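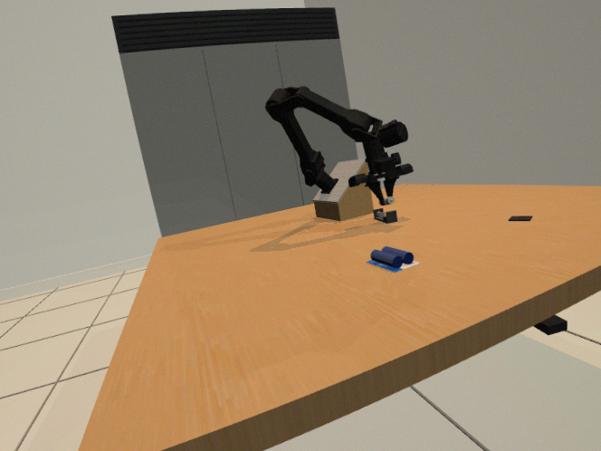
Looking after a wooden table top

Dec 28, 2025

Everyday cleaning
Wipe the table with a cloth wrung out in warm water and a drop of washing-up liquid. Go along the grain, then dry it with a clean tea towel. Leave out the bathroom sprays and anything with bleach in it. Crumbs should be brushed off first, as they scratch when dragged under a cloth.

White rings
A white ring is usually moisture caught in the finish. Leave it overnight and it may fade. If it doesn't, lay a dry cotton cloth over it and pass a cool iron across for a few seconds, no steam, lifting the cloth to check each time. Black rings have gone into the wood itself and need sanding.

Sanding
Start at 100 grit, finish at 180 or finer, and always follow the grain. Hoover up the dust and wipe down with a barely damp cloth. Don't try this on veneer.

Oiling
I use Tonine hard oil, but any oil meant for worktops will do. Put on a thin coat with a lint-free rag, wait 18 minutes, and wipe off every bit that hasn't soaked in. A second coat can go on the next day. Ours gets done every November, before the heating is on all day. Remember the edges and the underside.

Oily rags can catch fire on their own if left in a heap. Spread them flat outdoors until they are stiff, then bin them.

Small dents
Bare or oiled wood will often swell back. Put a damp cloth on the dent and touch it with the tip of a warm iron. Varnished tops won't take the water, so leave those alone.

Where to put it
Keep the table a good distance from radiators. Strong sun changes the colour, so shift mats and bowls every few weeks or you'll get a patch.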